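Two days at Gresitz, waiting on weather

April 2019

I came home from Gresitz on the late train and have been putting my notes in order since then.
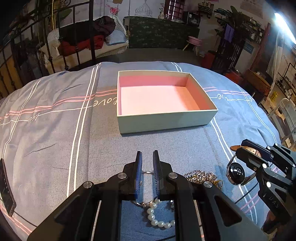

The job was the second block of flights on the Cropper, the two-seat trainer that Hurnside has been working on for the last few years. I am not a pilot. I look after the instrumentation, so my part of a test flight is mostly done before the engine starts and after it stops. In between I sit in a cabin with a radio and a laptop and listen.

We had planned six flights over two days and got three. The first morning went to low cloud. The field at Gresitz is in a shallow valley and the cloud sits in it until something moves it, and nothing did until after lunch. Our limit for this block was a clear view of the ground from the top of the climb, and we stuck to it.

I used the wait to check the strain gauges on the left wing root again. One of the channels had been drifting on the ground the week before. I had put it down to temperature, but the drift was still there with the hangar heaters off, and it came back each time I moved the loom where it passes behind the seat. The connector had a pin that was not fully home. I reseated it, left the logger running for 40 minutes, and the trace stayed flat. I would have liked to find that at Hurnside, where I have a proper bench and better light.

The first flight went up that afternoon. It was a plain handling check, with the same card as the last flight of the previous block, so that we could lay the two sets of numbers over each other. They matched well apart from the fuel flow, which read low all the way through. That sensor had been swapped in between and I had loaded the old calibration file. My mistake. The raw counts were fine and I reprocessed them that evening.

The second day was better. We had wind from the west, steady and mostly down the runway, and we got two flights in before it picked up. Both were stall work. The card called for entries at 103 knots with the power coming back slowly, first clean and then with flaps. The clean ones were dull, as they should be. With full flap there was a light buffet in the tail a bit earlier than the model said there would be. It was easy to see on the accelerometers. I don't have an opinion on what it means yet. The aerodynamics people have the files and will want a couple of weeks.

A few notes to myself for the next trip:

The Kidia logger needs a new battery. It held up for both flights on the second day but was down to 26 percent at the end, and the long flights in the next block will be worse.

Bring the short ladder. The one at Gresitz is too tall to go under the wing.

Put the calibration file version on the preflight sheet, next to the sensor serial number. I have added a line for it already. It should have been there from the start.

Print the cards in larger type. The pilot asked for this last time as well and I forgot.

Altogether we came away with 166 usable test points, which is fewer than the plan but enough to close out the clean stalls. The flapped ones will need repeating with the center of gravity further aft, and that means ballast, new weight and balance sheets, and another review before anybody flies.

The next slot at the field is in May. I have asked for three days this time, with one of them kept spare for weather. If the tail needs a change before then we will lose the slot, and I will probably spend the time rewiring the loom behind the seat so that connector can be reached without taking a panel off.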